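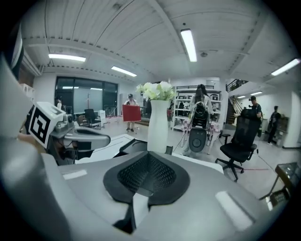
Artificial flowers in a tall vase: your questions answered

By Mahsa Babaei
October

We get a lot of letters at Wendwood about faux flowers, and most of them come from people who bought a nice bunch, stood it in a vase, and then felt a bit let down by how it looked. Please don't give up on them! I've gathered up the questions that come in most often and answered them as well as I can, with some help from Parviz Daneshvar, who has been arranging stems in our Jukbridge shop far longer than I have.

Why do my flowers look so stiff?

They've been squashed flat in a box, poor things. Take the bunch out, hold it by the bottom, and bend each stem a little, starting with the outer ones. Then open up the blossoms with your fingers and turn the leaves so they don't all face the same way. Give it ten quiet minutes with a cup of tea nearby. Parviz likes to leave one or two stems a touch droopy, and I've come around to his way of thinking.

Is a white vase too plain for cream and green flowers?

Not to my eye. Pale cream and soft green sit very comfortably in white, and on a white table the whole thing feels calm and airy. If your room is mostly white already and you find it a little washed out, try a colored cloth or a wooden tray underneath before you go shopping for another vase.

How tall should the flowers be?

For a tall, slender vase, I like the part that shows to be a bit shorter than the vase itself, with the blossoms spreading out over the neck. Long stems can be folded up at the bottom or trimmed with wire cutters (please not your good scissors, I have ruined 2 pairs). Cut a little at a time.

My vase tips over. What can I do?

Faux stems weigh next to nothing, and without water there's nothing holding the vase down. Pour in clean dry sand or small pebbles until it feels steady when you nudge it. A narrow neck makes this fiddly, so roll a sheet of paper into a funnel. Keep it back from the edge of the table all the same, especially if you have cats.

How do I clean them?

A soft makeup brush or a hair dryer on the cool setting takes care of most dust. I do mine roughly every 4 weeks, or when my sister is coming. Many fabric petals will run if they get wet, so test one leaf at the back with a damp cloth before you do anything braver.

Can I mix in real flowers?

You can, though keep the real ones in a small tube of water tucked down inside, and don't put water in the vase if you've filled it with sand. Real eucalyptus is easier, and it dries nicely where it stands.

Sign up for the Wendwood newsletter. You can unsubscribe at any time.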